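How to Buy a Robot (Without Selling Your Bike)

Suppose the town of Urnivdale wants a robot to sort old computer parts. Easy, you think. Find robot, pay money, go home for tea.

Hilkka Pitkänen plans the spending at the Manninen repair works, and she would like a word. The arm is the bit everybody looks at, so it's the bit everybody saves up for. Then it arrives, and it has no hand. Hands are sold separately, like batteries in toys.

A robot's hand is called a gripper. It has to suit the job. A gripper made for lifting sacks of potatoes would be a poor choice for something small and flat with an important job inside a computer. 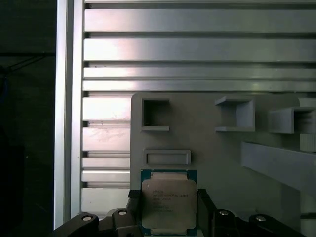
A gripper holding a computer processor. The grey plate behind it was 3D-printed.

Next on the list is the fixture, a grown-up word for "thing that holds other things still". Robots are fussy about where you put stuff. You can buy a fixture or print your own, and Hilkka's first one took 7 tries. She had put 6 in the budget.

Then come cables, spare fingers, and lessons for the people. Kalevi Jääskeläinen had 80 pages of manual to read before he was allowed to press the green button. He says the pictures were good.

So if you ever plan a robot, write down the job first. After that, list every single thing the job needs, and put the robot somewhere in the middle. Hilkka's list for May had 351 lines. Line one was "pencil".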